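Chapter 4
Bowls, Cups and Other Open Vessels

4.1 Scope of the chapter

Open vessels make up the largest group of articles in a household kitchen by number and the smallest by variety of form. The Tomley inventory, on which the exercises in this chapter are based, lists over 3000 pieces of tableware and preparation ware. Of these, 176 are classed as bowls and 59 as strainers or colanders. The remaining entries are treated in Chapters 5 and 6.

A vessel is called open when its widest internal diameter lies at or near the rim. The definition takes no account of material, color or intended contents. A mixing bowl and a rice bowl are both open vessels; a carafe with a narrowed neck belongs to the closed group even when it is used without a stopper.

Three dimensions are recorded for every open vessel: rim diameter, overall height and foot diameter. All are given in millimeters. Capacity is measured to the brim with water at room temperature and stated in milliliters. A capacity of 300 ml marks the boundary between small and medium bowls in the Rarnitz system, which is used throughout this book. The older Firnau system sets its boundary by rim diameter and is described in Appendix B.
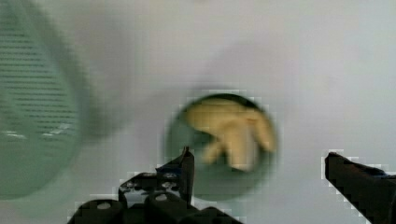 Rim outline is the first feature to be established when a bowl is examined. It is best judged from overhead, against a plain, pale ground, before the piece is lifted or turned. A dark green bowl on a light gray surface gives a clear circular outline, and the light falling on the lip shows as a faint paler ring that separates rim from interior. The interior darkens toward the edges, so depth should not be estimated from tone alone. Height and foot diameter cannot be read from this position and are taken separately with a caliper, as set out in Section 4.3.

4.2 Terms used for the rim

The lip is the uppermost surface of the wall. It may be plain, rolled, beveled or flanged. Shehu ware, discussed in Section 4.5, has a plain lip in all sizes.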